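十二月，下午两点四十，接着上午没写完的。

上午那页被咖啡泡了，能看清的只剩“标定后别碰桌子”几个字。抄在这里，因为下午第一个碰桌子的人是我。

今天要回答的还是那个老问题：机器到底能不能干家务。Kumel 那边的立项书里写的是“厨房台面整理与简单早餐准备”，十一个字，看着像小学生值日表。我们组为这十一个字已经写掉两本笔记本了，这是第三本。

先记状态。

- 控制柜重启过一次，原因不明，重启后正常，原因继续不明。
- 手眼标定重做，残差比昨天小，没小到值得高兴。
- 夹爪指垫换了新的一副，旧的那副内侧磨亮了，留在抽屉里，别扔，要对比摩擦。
- 策略用的是 Rusa 分支，不是主分支。主分支昨晚被人合进来一个“小改动”，动作起始时会先往上蹿一下，像被人叫了名字。

任务清单照旧：抓香蕉放进篮子、把面包送进烤面包机的槽、开盖、关盖、把东西从浅色塑料盒里拿出来再放回去。人做一遍，我掐过表，40 秒，中间还接了个电话。

机器做一遍的时间先不写，写了影响士气。

香蕉这一项最稳。弯的，黄的，跟白桌子反差大，感知那边一直很喜欢它，我怀疑整个领域的进展有相当一部分是香蕉撑起来的。换成任何一个灰白色的东西试试，分割立刻开始犹豫。台面是白的，盒子是奶油色的，罐子是奶油色的，手臂自己也是白的，选型的时候大家都觉得干净好看，现在看深度图，边界像在雾里。提过三次换一块深色桌布，三次的回复都是“真实家庭里桌子也可能是白的”。道理是对的，可真实家庭里的人也不会拿点云吃早饭。

面包进槽是今天的主菜。难点老三样：槽窄、面包不规则、手腕过去的时候自己把自己挡住。侧面相机看过去，大臂一横，后面的东西就只剩个边角，策略只能凭上一秒的印象往前走。人也经常这样找遥控器，所以我不好意思骂它太狠。

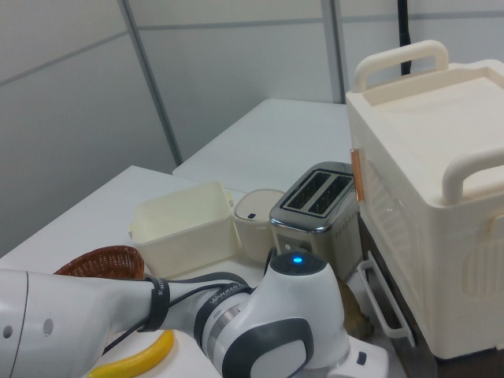 Sobia Tarar 说，别老盯着成功率，先回答一件事：如果这台东西摆在你自己家厨房，每天早上要你先把桌子清成这个样子它才肯干活，你还要不要它？她说她不要，她宁可吃冷面包。她还说我们所有的家务演示都有一道没算进去的家务，就是给机器收拾出一张能演示的桌子，而这道家务目前完全由人承担，做得又快又好，没有任何一篇论文感谢过它。

我回她说立项书里没写“适用于脏乱厨房”。她说立项书里也没写“不适用”。这一轮算她赢，记下来。

顺着她的话，我把“摆桌子”这件事也列进了计时表，单独一栏，叫“人工前置”。填了几行之后发现这一栏比“机器执行”那一栏好看太多，数字小，方差小，从不报错。Fahad Jafri 看了表，建议下次汇报时把两栏的颜色对调。没采纳，但我考虑了大概五秒。

下午的几轮，按类别记，不按顺序，顺序在日志里。

**抓香蕉进篮子。** 基本没问题。有一次放得太靠篮沿，挂住了，过一会儿自己滑进去。自动判定记为成功，因为它只看最后一帧。我手动改成“存疑”。重力不是我们组的成员，功劳不能算给组里。

**从塑料盒里拿东西。** 盒壁薄，夹爪一蹭盒子就跟着走。走得不远，但盒子一动，后面放回去的目标位姿就全旧了。想过在盒底贴双面胶，被自己否掉：贴了胶就是工装，有了工装就是产线，产线上这种活二十年前就会干了，还轮得到我们写笔记。

**带盖的小罐。** 开盖靠旋还是靠提，策略至今没想明白，两种都来一点，结果是罐子在桌上原地转圈，很优雅。加了腕力矩阈值以后好些，至少知道转不动的时候要停。停下来以后干什么，还没教。

**面包入槽。** 见下面。

**关门、拉架子。** 今天没排，右边那台大的先摆着。它的把手我一直想试，两个弯把手，一个在顶上，一个在侧面，够训练一星期的。等面包这事有了交代再说。

面包入槽的失败归了类：

1. 姿态歪，角先碰到槽边，然后使劲。使劲是最坏的选择，它每次都选。
2. 夹得太低，指尖先到槽口，面包没下去，手先下去了一点。急停两次，都是我按的，按得很快，对自己满意。
3. 对得挺准，松手早了，面包搭在两个槽中间的金属条上，不左不右，一副开会的样子。
4. 什么都没错，就是不动。日志里写“等待视觉置信度”，等了整整一轮。

第 4 类让我最难受，前三类起码看得出它在努力。

查了第 4 类的时间戳，全都落在手臂挡住目标的那个姿态附近。面包在关节旁边只剩一小块，检测框一会儿有一会儿没有，置信度就在阈值上下打摆子，状态机跟着打摆子，最后选了最安全的做法，也就是什么都不做。我理解它，周一早上的我就是这个逻辑——这句划掉，不专业。

临时办法：遮挡期间冻结上一次的目标位姿，最多冻结 648 毫秒，超时再退回去重新看。这个数是扫参数扫出来的，别问我为什么不是整数，扫描步长是 Fahad 定的，他的步长向来有个性。改完以后第 4 类少了很多，第 1 类多了一点，合理，肯动手了自然就会碰边。

碰边的问题要靠力控。现在 z 向是纯位置环下压，遇到阻力只会更认真。明天改成碰到就收一点、晃一点、再下去，人塞面包也是这么塞的，只不过人不管这叫螺旋搜索。

插一段跟家务没关系的：Ghumman 的人三点多来过电话，问能不能顺便给他们看看车间那边的上料。他们的活是把同一种金属件从同一种托盘里拿出来，放到同一个夹具上，一个班次要放很多。我说这个不用我们，买一台、找个会示教的人，一周就能跑。对方听着有点失望，大概以为我在推脱。

挂了以后想了想，这正好是问题的另一半。车间里的杂活，机器能不能干？能，前提是车间先替它把杂字去掉。托盘定了位，来料定了向，灯固定，人不伸手。家里的杂活难，难在没人愿意为了一台机器把自家厨房改成产线。所以两边问的是同一句话：谁迁就谁。车间里人迁就机器，算得过账；厨房里人也迁就机器，就是 Sobia 说的那张干净桌子。

Ghumman 那边其实还有一类活我很想看，就是下班前的收拾：擦台面、归工具、把地上的垫片捡起来。他们从没想过让机器干，问都没问。每天有人弯着腰干，干完回家。我觉得这个比上料值钱也比上料难，先记着，等他们再打电话来再提，别主动，主动了就要写方案。

回到桌子上。

仿真里面包入槽的成功率是百分之 95。实机的数我写在这行后面又涂掉了，等力控改完再填。仿真里的面包是个圆角长方体，硬的，不掉渣，摩擦系数处处相等，是一块品行端正的面包。我们手里那块表面疙疙瘩瘩，朝哪边夹都不对称。Fahad 建议扫描真面包做网格，我同意，条件是他扫，他面数控制在能跑的范围里，他不把扫完的面包留在我的工位上。

Garatard 的指垫样品到了两副，硬度不一样。软的那副抓罐盖好，抓面包太黏，松手时面包会跟着抬起来一点再掉，落点就飘了。硬的那副反过来。换指垫要拆两颗螺丝，所以“一只手干所有家务”目前的准确表述是“一只手，配一把螺丝刀，配一个人”。硬的先装着。

数据这边：到今天下午收工，能用的示教轨迹 303 条。能用的意思是时间戳对齐、没有人手入镜、遥操作的人没在中途叹气然后重来。最后一条没法自动筛，靠我听录音。面包那一项占得最少，因为最难录，因为最难录所以最少，因为最少所以学得最差，于是更没人愿意录。要打破这个圈只能排班，排班表明天发，我先把自己填在最好的时段。

Sobia 走之前又补了一句，说验收可以很简单：找个没来过实验室的人，让他随便摆桌子，摆完就走，看机器干到哪一步卡住，记那一步。我说那估计卡在第一步。她说那就记第一步，明年再来一次，看是不是第二步。

写进测试计划了，名字先叫“随便摆”，英文名让 Fahad 起，反正他会起。

待办：

- [ ] z 向改力控，先在泡沫块上试，别直接上烤面包机，它是自费买的，报销没下来
- [ ] 冻结位姿的逻辑合进 Rusa，别合主分支
- [ ] 主分支那个往上蹿的改动，找到是谁，客气地问
- [ ] 第二个相机位，从右后方看，绕开大臂遮挡。支架要问机加工那边有没有现成的
- [ ] 罐盖：停下来以后干什么，想清楚再写代码
- [ ] 自动判定加一条：松手后一秒内物体还在动的，不许记成功
- [ ] 深色桌布，第四次提
- [ ] 旧指垫测摩擦

五点五十。断电前手动回了一次零位，没走回零程序，程序那条路径会从篮子上方擦过去，前几天改了篮子位置没人改路径。谁明天先来谁改，改完在这行后面签个名：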